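Filed under: Workshop diary / Kit and spending

May, just gone nine in the evening

What a good day! I have a mug of tea, a biscuit and the budget sheet open, and for the first time since we started on the washroom project the bottom line makes sense to me. We can afford the second-hand arm. Properly afford it, I mean, with the mount and the cables and a spare set of fingers, and not by pinching from the travel money like last year.

Zoia Palamarchuk rang before lunch with the price from Promomeck. They want 600 a month on a lease, with the first 3 months to be paid up front, and they'll bring it to Lurkthorpe on their own van. I had pencilled in a good bit more than that (I always do, it's how I sleep). Bråten came back as well, but theirs is sale only and there's a long wait on the controller, so I've put them down as second choice and written them a nice email.

The part I'm really pleased about is how much we can settle in simulation before a single box arrives. I spent the whole afternoon on the toilet task, going back and forth between the simulator and the shopping list, and I could have carried on till midnight. The bowl is such a good test. It's curved, it's low down, there's a tank in the way on one side, and anything you drop in there has to be picked out again at an awkward angle.
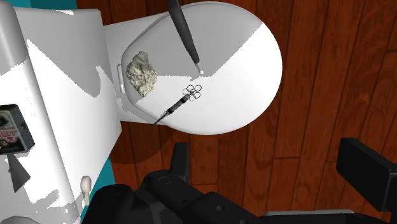

So the question for the budget is reach. If the base goes on a fixed stand we need the longer arm, and that pushes us into the next price band. If it goes on a trolley we can keep the shorter one, but then I have to find money for a trolley with decent brakes. Arnero do one for 195 and I've half talked myself into it already. I want to try both layouts in the simulator tomorrow, same bathroom, same start position, and see which gives the wrist more room near the floor.

Fingers next. Zoia thinks the plain ones that come with the gripper will do for handles, and she may well be right, but thin shafts worry me. I've added a line for soft pads. They cost next to nothing compared with the rest and I'd sooner have them in the drawer.

Oh, and the insurance! Nearly forgot. Page 23 of the lease says we have to cover it from the moment it comes off the van, so I need to ask for a quote this week. Also measure the workshop door. Also find out if the socket by the sink is on the same circuit as the compressor.

Tea's cold. I'm going to run the trolley layout once more and then bed.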